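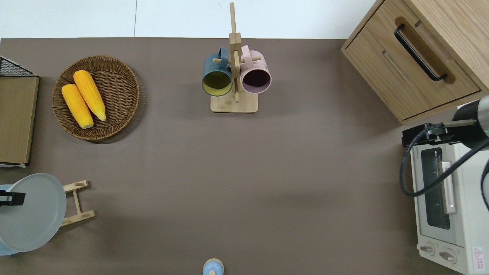

# Moltura Shift Log

Line-change and shift-length records for amateur ice hockey, transcribed from bench-side timing sheets. One row per player shift. The format is stable as of version 4; earlier versions used a different period encoding and should not be mixed with this one.

Last revised: July 2023

## Contents

```
moltura/
 shifts.csv
 games.csv
 rinks.csv
 penalties.csv
 tools/validate.py
 CHANGES.md
```

`shifts.csv` is the main table. The other three join to it on `game_id`, except `rinks.csv`, which joins to `games.csv` on `rink_id`.

## Coverage

Roughly 600 games from the Govow men's and women's recreational divisions. Playoff games are included and flagged. Exhibition games are not included, nor are games abandoned before the end of the second period. Goaltender shifts are recorded only when the goaltender leaves the ice for an extra attacker or is replaced.

## Fields in `shifts.csv`

| Field | Type | Notes |
|---|---|---|
| `game_id` | string | Unique across seasons |
| `team` | string | `H` or `A` |
| `player_key` | string | Hashed, see Privacy |
| `position` | string | `C`, `W`, `D`, `G` |
| `period` | integer | Overtime is coded as 4 |
| `start_s` | integer | Seconds elapsed in the period |
| `end_s` | integer | Seconds elapsed in the period |
| `strength` | string | Skaters per side at shift start, e.g. `5v4` |
| `end_reason` | string | `change`, `whistle`, `goal`, `penalty`, `injury`, `period_end` |
| `quality` | integer | 0 to 2, see below |

Times run upward from the opening faceoff of each period. Scoreboard clocks run down, so anyone comparing against a game sheet has to invert them. `validate.py` does this with the `--countdown` flag.

Shootouts have no shift rows. The result is in `games.csv` under `so_winner`, which is blank when no shootout was held.

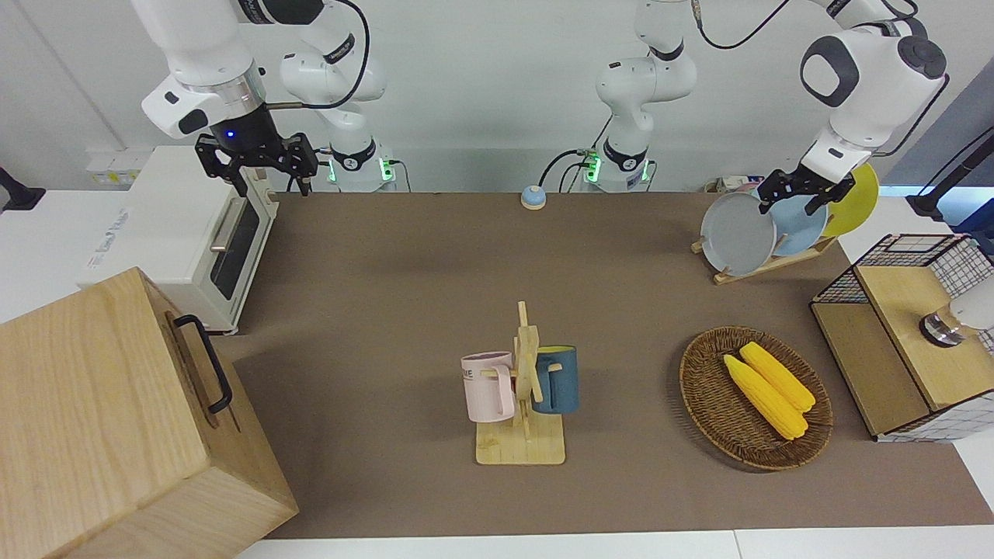
Run-time games are a separate problem. Several rinks switch to a running clock when the goal differential gets large, and a stoppage then no longer stops `end_s`. These games carry `clock_mode = run` in `games.csv` from the period in which the switch was made. Filter them out before computing average shift length, or the defence figures in particular will be inflated.

## Quality codes

- `0` – both times read directly from the sheet
- `1` – one time inferred from the opposing change or a whistle
- `2` – both times inferred; do not use for duration analysis

## Known issues

- Centre and winger labels are unreliable for the away team at the Okonkwo rink, where the sheet had a single column for forwards. Treat `C` and `W` as equivalent there.
- Overlapping shifts for the same player remain in a small number of rows. The validator reports them but does not repair them.
- Penalty expiry is computed, not observed. Coincidental minors are handled; a delayed penalty cancelled by a goal is not.
- Jersey swaps during a game were not always noted, so one skater may appear under two keys.

## Validation

```
python tools/validate.py --input shifts.csv --games games.csv
```

The script stops after 1000 errors. Use `--all` to override.

## Privacy

Names and jersey numbers have been removed. Player keys are salted per season and cannot be linked from one season to the next.

## Licence and citation

CC BY 4.0. Cite as "Moltura Shift Log, version 4, Ollik Hockey Data". Corrections should quote the `game_id`, the period and the affected row, and are merged at the next numbered release.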